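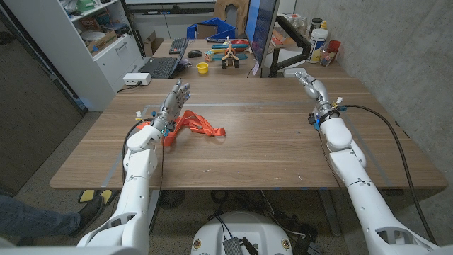 Lanyard folding: how many demos before you trained?

trisis_tom
We're on 454 episodes of the orange lanyard now, all teleop, both hands. I reset it by scrunching it up and dropping it by the left hand. My plan was 1,000 before training anything. Too many? Too few?

clisholm88
Train now! I waited until 2,000 on a towel task and found I'd been starting every single one with the left wrist in the same spot. Wish I'd looked sooner.

bairdish
Disagree a bit. A strap is nasty, it never lands the same way twice, and a policy from 454 will look rubbish and put you off. Get to 1,000 first. Also I'd peel up that grey tape – the model will learn the rectangle.

trisis_tom
The tape stays, sorry. I need it to know where I can drop things and still reach them with both hands.

clisholm88
Tape's fine if you shift the lanyard about inside it. I'd worry more about the stuff on the far desk. Do you ever move the toy plane or the laptop?

trisis_tom
Er, no. Same desk since February.

bairdish
Well, there you go. Shuffle it every 3 episodes or so. And bin the ones where you fumbled the clip.

clisholm88
Don't bin them! Tag them. The recoveries were the best thing in my Trurkamlow set.

trisis_tom
OK, tagging them, and I'll start a run tonight on what I've got. Will post the curves.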